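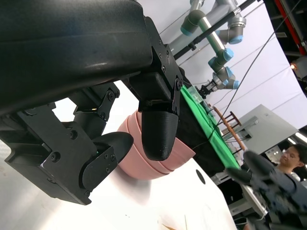 Bosdale, 2022-01-06

3. Materials and setting

3.1 The bowls

The bowls used in the nesting task are pink and made of plastic with a matte finish. We chose one color and one shape on purpose. In an earlier round in November we used mixed sets from Purves, and the coders tended to describe a stack by its colors and forgot to note how the bowls sat. With matching bowls they had only the rims to go by. When the bowls are nested, the rims show as layered bands (Figure 1), and the spacing of these bands is what we coded.

A stack was scored as level, tilted or jammed. Tilted means that one rim is visibly higher on one side than on the other. Jammed means that the bowls did not come apart when the top one was lifted by hand. Charmaine Nkosi and Zixuan Cui scored 845 stacks separately and then compared their sheets. They disagreed most often on slight tilts, and those cases were settled by a third reader, Ximeng Gu.
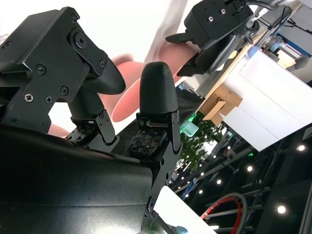 Photo: Aurora Godinho

3.2 The table and the room

The work surface is a glossy white tabletop with round black holes in it. Stacks were placed away from the holes. The top has smudges and scuffs from use, and we left these alone between trials. Faint gray grid lines on the surface gave the coders a rough guide to where a stack stood, but position was not scored.

Glare was a bigger problem than wear. A glossy top throws back bright spots that can be mistaken for part of a rim. Coders were told to look for the shadow of the stack first and to find the lower rim from there.

Storage was kept in the same room, and we made no attempt to clear it for the study.

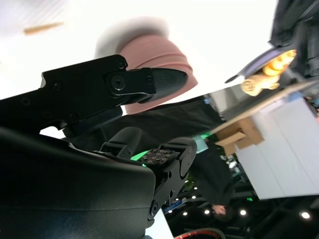 Figure 3. The room, with a white cabinet and a cardboard box.

3.3 What counts as a finished stack

A stack was finished once every bowl in the set was nested. A bowl still off the table was treated as pending, even if it was close to the others. In Figure 4, two bowls are nested and the upper one is slightly tilted, with its rim higher on the left. A third bowl is held to the right. We scored the nested pair as tilted and left the third bowl out of the score.

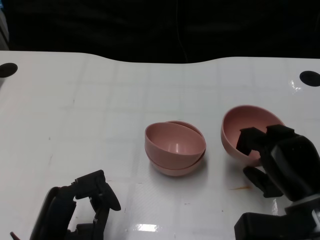
3.4 Coding sheets

Each stack got one line on the Flultwood sheet: set number, number of bowls nested, score and initials. Deming Xue checked 518 lines against the pictures and corrected the set number where it had been copied wrong. No scores were changed at this step.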